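Stiltonier, Stonden site
Pre-start safety checklist, packing bench arm (Dekker cell), simulator stage
17 November check replaces the July one
Date: November 17, 2022. Started 1325.

Marks: OK / NOT OK / ASK

1. Simulator loads to the right bench. OK
Wrist view comes up straight away now. Used to hang in July.

2. Fingers open before any move towards the table. OK
Open, pen lying by the left finger. Shadows on the wood very blocky, a couple of people took the big one for a spill. Needs saying at induction.

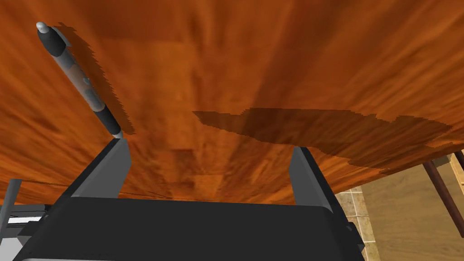 3. Stop button on the training desk within reach from both chairs. NOT OK
Fine from the left chair. From the right you have to lean over the keyboard. Move it before next session please, not after.

4. Staff can say where the arm is pointing from the wrist view alone. ASK
Mixed. Packers who've done hand work for years found this the hardest bit, they're used to looking at the box and now they look at a screen. Tilted views worst. Suggest a second, fixed view alongside.

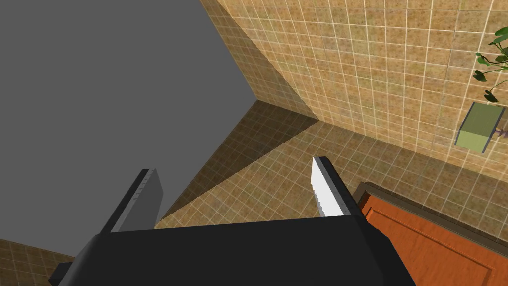
Item 4. Wrist view, fingers apart, door lower right.

5. Nothing held when the view is turned away from the table. OK
Gap between fingers clear. Make it a spoken check, same as we do "clear" on the strapper.

6. Door in view: operator pauses. NOT OK
Two carried on. On the real floor that's someone walking in with a trolley. Rule is pause first, then look, then ask. Wants drilling.
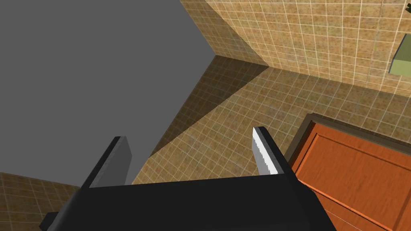 Also the wording on the pause screen is too long. "Motion suspended pending operator acknowledgment" should just be PAUSED, press green to go on. Kerkunex to change, have emailed.

7. Plain grey areas explained to staff. ASK
Kerkunex say untextured, no hazard meaning. Staff assumed it was a no-go zone. Reasonable guess, our floor paint is grey. Either put it in the handout or get them textured.
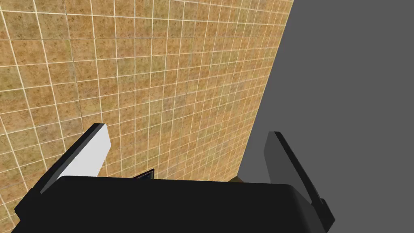 Source: Kerkunex simulator, wrist view. Stiltonier internal use.

8. Breaks. NOT OK
Screen work is tiring in a diffrent way to lifting. Backs better, eyes worse. Rota still has the old packing breaks on it. Needs a short one added mid session.

9. Who does what once the arm is live. ASK
Main question in the room. Job sheet says "cell operator", no grade next to it. People want to know if hand packing stays for odd sizes and whether the ones on nights get trained too. Not mine to answer but it has to be answerd before sign off, people won't press stop if they think it counts against them.

Result: NOT PASSED. 3, 6 and 8 to be put right, then full recheck. No staff on the real arm till then.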